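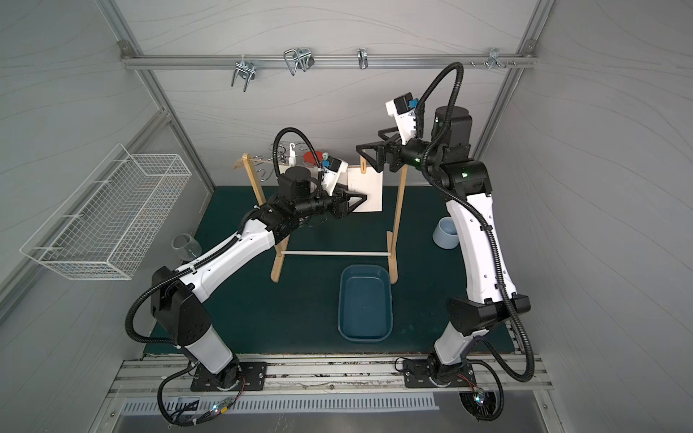
Little wooden A-frame rack: retie it or replace the twine?

TirtaOsman wrote:
So I have one of those small A-frame drying racks, two pale wooden legs with a thin white rod joining them down low, and I use it for cards and paper labels. I love it! But the twine on mine is getting really hairy. I bought it from Jilalari for $20 last June and I'm not sure if I should retie it or pull the whole lot out and use cord. I also keep a mug and a tumbler on the same mat (I know, I know) and I'm always scared the legs will slide into them.

sayce_fan wrote:
Retie! Put a dab of white glue on the end, roll it between your fingers, let it dry overnight and trim it at an angle. Goes through the hole like a shoelace. I've had the same piece on mine for years.

Noltgate30 wrote:
Disagree, sorry. Glue makes the end stiff and then it snaps right where it bends. Waxed cotton cord, 30 inches, double knot behind the stick. Done.

TirtaOsman wrote:
Okay, the hole is near the top of the stick, and the twine passes through it and has a loose fuzzy tuft off to the side. It's more fluff than string at this point. Would waxed cord even look right against tan wood? I kind of like the scruffy look, just less of it.

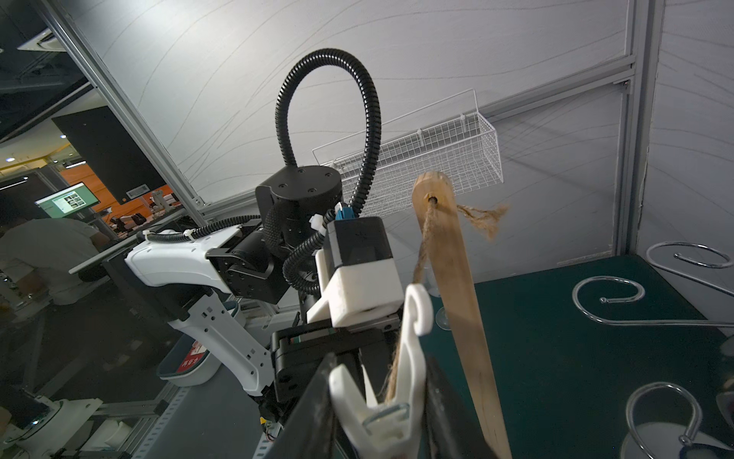 Dratero wrote:
Cord looks fine on wood, but I'm with sayce_fan on keeping the twine. Waxed stuff is slippery and my legs kept creeping apart until I switched back. Your mug would be in more danger, lol.

Noltgate30 wrote:
Only if you tie a lazy knot!

sayce_fan wrote:
Or put a strip of rubber shelf liner under the feet and tie it with whatever you want.

TirtaOsman wrote:
Ooh, I have shelf liner. Trying the glue first, and if it snaps Noltgate30 gets to say I told you so. Mug is moving to the shelf tonight.

Contact the moderators | Copyright Sayce Home Forums | Back to top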